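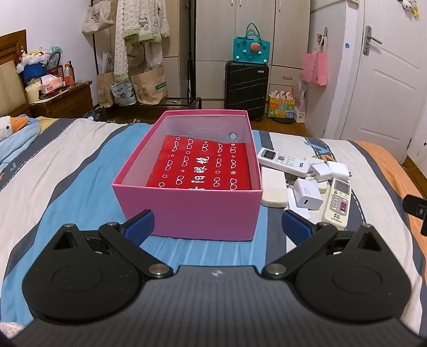 Gripper open, blue pads facing the box.

10 November 2021

Lampshade trials, linen batch. Really pleased with today! The Maeng linen finally went onto the drum frame without puckering at the seam. Cut it on the straight grain this time, left a 7 mm overlap, and used the Predeo glue in a thin line instead of dabs. Lovely clean edge, and the glow through the weave is so much warmer than the cotton we had up last February.

Left the shade on a lit lamp for 80 minutes. No yellowing, no smell, seam still flat. Wahyudi Sitompul wants the same test with the darker dye – fair point, it drinks up more light.

Cushion covers next. Kindel sent 43 zips in the wrong cream, but they look great against the moss green, so I'm keeping them. Skandmont throw no. 634 has been through the wash and the fringe held together beautifully (I had my doubts about those knots!). Still need to try it on the hot cycle.

To do: trim tape for the small shades, second coat on the lamp base, find the good pinking shears.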